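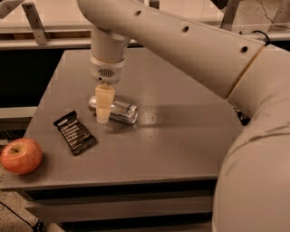 Can, wrapper and apple on the bench at the Tilel lab in Clutton.

Call for participants: help us teach a robot arm to tidy up

Share 100 | 3 comments

Hello, and thank you for stopping to read! We are a small group at Tilel, working out of our lab in Clutton, and we would love some company for the next round of our sorting study, which we call Portela. You need no technical background whatsoever. If you have ever cleared a table after lunch (and who hasn't?) you already know most of what we hope to learn from you.

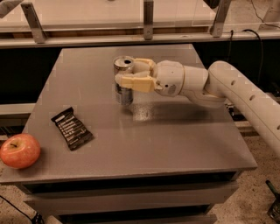

Portela is a study of how people's everyday judgement can be passed on to a machine by guiding it, one small movement at a time. You would sit at a desk with a hand controller and steer the arm through picking things up and setting them down again, while we record the path you choose. Our first round gave us 2184 recordings, of which 1894 were good enough to use, and we were very pleased with that. What we'd like now is more variety in how people take hold of things. Some like to pinch a drinks can when it is upright, one finger near the top and the other against the middle, and others have their own favourite way in, and we want all of them, including the slow and hesitant ones. Flat things such as a snack bar in its wrapper are fiddlier, so do bring your patience.

Sessions run through June, in the mornings from 10 am, and last two hours with a proper tea break in the middle. You should be 18 or over and comfortable using a controller with either hand. Glasses are fine. We have places for 100 people, and we will pay your bus fare from Hesley if you are coming from that side.

To put your name down, or simply to ask a question, please write to Natanael Prado at the Clutton lab and tell him which mornings suit you. He answers everything himself, though it may take him a day or two.

Share 100 | 3 comments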